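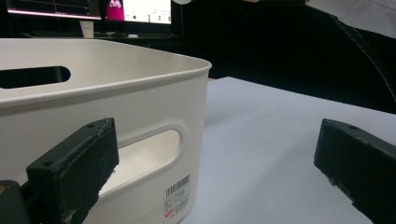 4.2 Storage between seasons

The first survey asked households what they owned and how often they used it. The second, carried out in June, asked where those things were kept when they were out of use. Of the households contacted in Jasville and Nalgate, 278 returned a completed form, and it is their answers that are used in this section. Flats and houses are treated together except where the text says otherwise.

Seasonal goods were defined as items that a household expected to use again but had not used in the past 30 days. The definition caught winter bedding, coats, fans, camping gear and holiday decorations, as intended. It also caught a good deal that we had not planned for, such as school papers, spare curtains, baby clothes kept for a later child, and parts of furniture that had been taken down and never put back up. We kept these in the analysis. Dudás, in an earlier study of rural homes, left such goods out on the grounds that they were not seasonal, but respondents here stored them in the same places and often in the same containers, and separating them afterwards would have meant guessing.

Most households used more than one storage place. In houses the loft was named first, followed by the space under the stairs. In flats the tops of wardrobes and the space beneath beds were named most often, and several respondents in Nalgate mentioned a shared cellar that they had stopped using after a flood. Distance mattered more than size. Respondents who rented a storage unit at the Gridero site, 700 metres from the centre of Jasville, spoke of it as a place for things they had already half given up, even where the unit was larger than any room at home.

Containers were recorded by type: cardboard boxes, suitcases, fabric bags, open baskets and rigid plastic bins. The last group was broad. It took in lidded and open bins, clear and opaque ones, and bins with or without openings for the hands. Figure 3 gives one case from the group, a white bin with rounded handle openings just below the rim and the product label still on the front wall. A label of this kind says what the container is and nothing about what is kept in it, and for coding purposes a bin with only a product label was entered as unlabelled.

Whether a container had been labelled by its owner was the best guide to whether its contents could be named. Respondents were asked to list what was in one container of their choice before opening it, and then to check. Lists for labelled containers were short and mostly right. Lists for unlabelled ones were longer and less accurate, and the common fault was to include things that were kept elsewhere. Few respondents forgot a whole category of goods. They remembered owning the item and placed it in the wrong box.

Cardboard boxes did better on this measure than rigid bins. We think the reason is practical. Cardboard can be written on with any pen, and many boxes had been marked during a house move by someone who expected to unpack them soon. Smooth plastic needs a sticker or tape, and respondents who had used tape reported that it had dried and fallen off. Clear bins might be expected to need no label, but those in lofts were usually stacked, and only the nearest side could be seen.

The interviews that followed the survey were held by Xiaoyan Xu in Jasville and Lajos Mészáros in Nalgate. Both used the same question sheet, though the Nalgate interviews ran longer and took in more family history. One point came up in both towns without being asked about. Storage tended to be the work of one adult, and that person's system was seldom known to the others. When the person was away, the household bought a replacement or went without. One respondent had bought a second set of fairy lights in each of the last two years and found all of them in the same suitcase.

Some limits should be noted. The survey asked about the home only, so goods left with parents or friends are missing, and interviews suggest that for younger tenants these may be a large share. The check of contents was done by respondents themselves. Container types were also self-reported, and the line between a basket and an open bin was drawn differently from one household to the next. Section 4.3 turns to the goods that were thrown away during the study period.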